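Keeping Parts Moving: A Conversation with the Stores Supervisor at Koppel

Spare parts rarely appear in the annual reports of repair businesses, yet the way they are stored, labeled and issued has a direct bearing on how long a customer waits for a vehicle. For this month's member profile, the Letura Trade Bulletin visited the Koppel vehicle body and parts center and met with its stores supervisor, who has managed the parts department for nine years. In keeping with the center's policy for outside publications, the supervisor is identified by position only.

The department currently holds 933 stock lines. When the supervisor took over, the number was considerably higher, and much of the difference was made up of parts for vehicles the center no longer repaired.

"We had door moldings for models that had not come through the gate in years," the supervisor said. "They were in good condition and they were taking up good shelves. It is hard to throw away a new part. Every person in the building could think of a reason to keep it."

The first step was a full review of the stock, carried out in the evenings over one winter and finished in January. Parts with no recorded use were offered to other shops in the region, returned to suppliers where the terms allowed it, or sent for recycling. The supervisor described the work as slow and at times unpopular with the technicians, several of whom had private reserves of clips and fasteners in their own drawers.

"I did not take the drawers away," the supervisor said. "I asked what was in them. If a technician keeps a box of trim clips, that tells me the counter is not giving out trim clips fast enough. We moved the clips to the front and the boxes mostly went away."

Labeling was a second concern. Under the earlier arrangement, shelves were marked with the name of the supplier, so that similar parts from two suppliers could be found at opposite ends of the room. The department now groups its stock by the area of the vehicle, with front-end parts together, lighting together, and small exterior fittings in a section of their own. New employees are able to work the counter alone after two weeks.

Asked whether software had brought the greatest improvement, the supervisor was cautious. The center uses Ziltier, an inventory program adopted by several members of the association, and the supervisor spoke well of its reorder notices. The program is only as accurate as the entries made at the counter, however, and the department still carries out a shelf check in one section each morning before 8:00 a.m.

"The screen says we have a part, the shelf says we do not, and the customer is standing there," the supervisor said. "The shelf is right every time. So we look at the shelf."

Low-cost items receive particular attention. In the supervisor's view, shops tend to watch their expensive stock closely and neglect the small parts that hold up a delivery. A finished vehicle can remain in the yard for want of a grommet or a mounting screw, and the cost of that delay is seldom charged against the part that caused it.
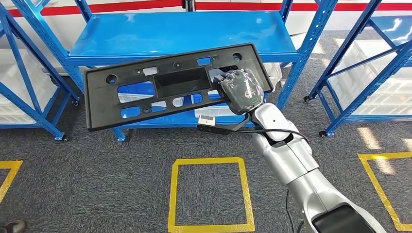
A black plastic license plate bracket, held in front of blue metal shelving.

"Take a plate bracket," the supervisor said. "It is a simple piece of plastic. It is also the last thing to go on, and by that point the customer has already had the phone call saying the car is ready. I would much sooner run out of something we need on the first day of a repair."

Returns were discussed at some length. Unused parts are to be brought back to the counter before the repair order is closed, and they are inspected before they go back into stock. Opened packaging is accepted. Missing hardware is recorded, and the part is set aside until the set is complete. The practice was borrowed from Kirkis, a neighboring truck repair firm whose parts staff meet with the Koppel team twice a year.

The supervisor expects the coming year to be taken up with storage for large items, bumper covers above all, which are easily scratched when stacked. Vertical racks have been ordered for the rear wall. The small parts section will stay as it is.

"People ask me when the parts room will be finished," the supervisor said. "We get new stock every morning. I tell them to ask me again after the delivery."

Members who wish to arrange a visit to the Koppel parts department may apply through the Letura office.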